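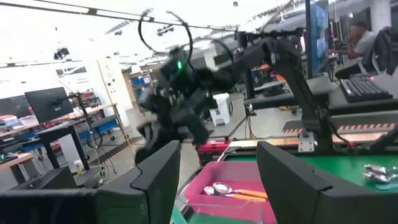 Kaltdale, March

# Zorel Bench Set

The Zorel Bench Set is a collection of recordings made with a two-arm build at the Mideo shared workshop in Kaltdale. It is published by the workshop for members and for other groups building similar equipment. The main task is the handling of cutlery: spoons are moved between a green mat and a pink plastic bin.

## Contents

| Item | Value |
|---|---|
| Episodes, total | 3,906 |
| Episodes marked as complete | 2,247 |
| Episodes held back for testing | 200 |
| Arms | 2 |
| Release | Second |

The held-back episodes are drawn only from those marked as complete. They are kept in the folder `test` and should not be used for training.

## Equipment

Both arms are black and carry a two-finger gripper. The arms were assembled by members from the Zaugg plans, with the wrist housing altered to accept a small camera. Support posts are fixed at the table edge with metal brackets. Cables run overhead with enough slack for the full swing of each arm.

Hazard tape in orange and black is laid along the front edge of the table. Members must remain outside the taped edge while either arm is powered. The workshop's general rules on supervision apply at all times.

## Recording procedure

1. Place the bin on the mat within reach of both grippers.
2. Lay out the spoons by hand. Positions are changed between episodes.
3. Start the recorder before releasing the arms.
4. Stop the recorder when both arms have returned to rest.
5. Enter the result in `log.csv` before the next episode begins.

Joint positions and gripper opening are stored with each camera frame. Episodes stopped by hand are retained and carry the mark `partial`.

## Known limitations

- Fast movements of one arm are often blurred in the view from the other. Position data should be preferred for these passages.
- The ceiling lights wash out the upper part of many frames.
- Spoons with shiny bowls reflect the light, and their outlines may be lost against the mat.
- The gripper fingers hide the lower corners of the wrist view.
- Other desks in the room remain in use during recording, and people may appear in the background. Faces must be obscured before any frame is republished.

## Changes since the first release

The calibration files for the second arm have been replaced. Episode names now begin with the session code. The column `grip_force` has been removed, as its readings drifted during long sessions.

## Terms of use

The set may be used for study and for non-commercial work. Published results should cite it as "Zorel Bench Set, Mideo Workshop, Kaltdale". Faults in the data should be reported through the project's issue page, with the episode name included.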